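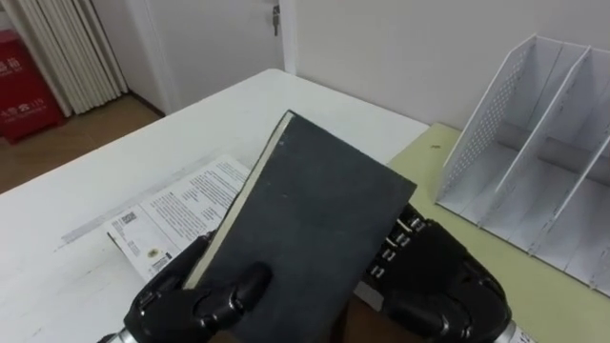
두 손으로 책 잡기, 로봇 머리 쪽 카메라 시점

조회 80 · 공유 12 · 댓글 2

네, 바로 들어갈게요. 저희 Jikness 팀이 요즘 매달리는 게 책 정리 데이터예요. 책을 집어서 파일꽂이에 꽂는 동작, 말로는 참 쉽죠? (여기서 잠깐 쉬고 객석 보기) 저도 처음엔 시범 40개면 되겠지 했다가 크게 데었어요. 책이 얇으냐 두꺼우냐, 표지가 어느 쪽을 보느냐에 따라 손가락 쓰는 법이 다 달라지더라고요!

그래서 규칙을 바꿨습니다. 한 번 찍을 때마다 책 방향을 새로 놓고, 시작 자세도 조금씩 흔들어 줘요. 시점도 둘로 갑니다. 머리 쪽 카메라만 보면 손목이 가려지는 순간이 많아서 옆에서도 같이 찍어요.

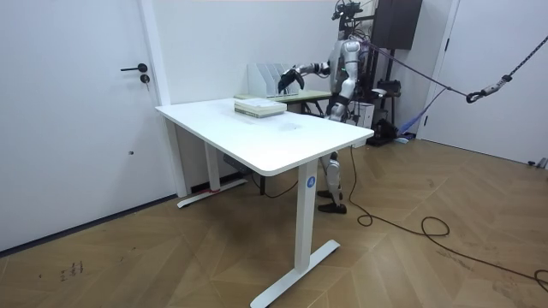

Stornholm은 실패한 시범도 버리지 말고 따로 표시해서 남겨 두라고 하더군요. 놓쳤다가 다시 잡는 구간이야말로 모델이 제일 배고파하는 부분이라면서요. 솔직히 그때는 귀찮아서 흘려들었는데, 12월에 예전 파일을 뒤지면서 얼마나 후회했는지 몰라요.

지금은 라벨을 세 가지로 나눠요. 성공, 실패, 그리고 '복구'. 복구는 시작 시점을 어디로 잡느냐를 두고 아직도 팀 안에서 말이 갈립니다. (질문 나오면 Kaltora 쪽 기준표 얘기할 것)

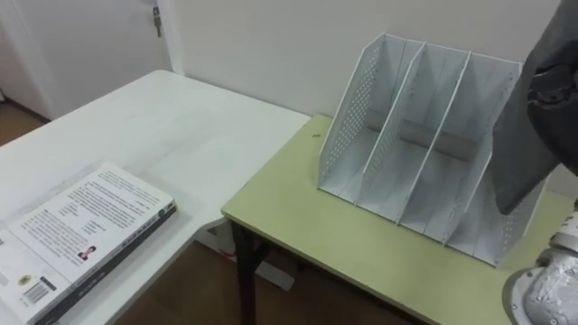

시작 시점은 저는 손이 멈칫하는 순간부터로 보자는 쪽이에요. 물체가 미끄러진 다음부터 자르면 왜 다시 잡으려 했는지가 데이터에서 통째로 빠지거든요. 물론 이렇게 하면 라벨 다는 사람이 힘들죠. 저도 달아 봐서 압니다, 하하. 다음은 시간축 맞추는 얘기인데, 물 한 모금만 마시고 갈게요.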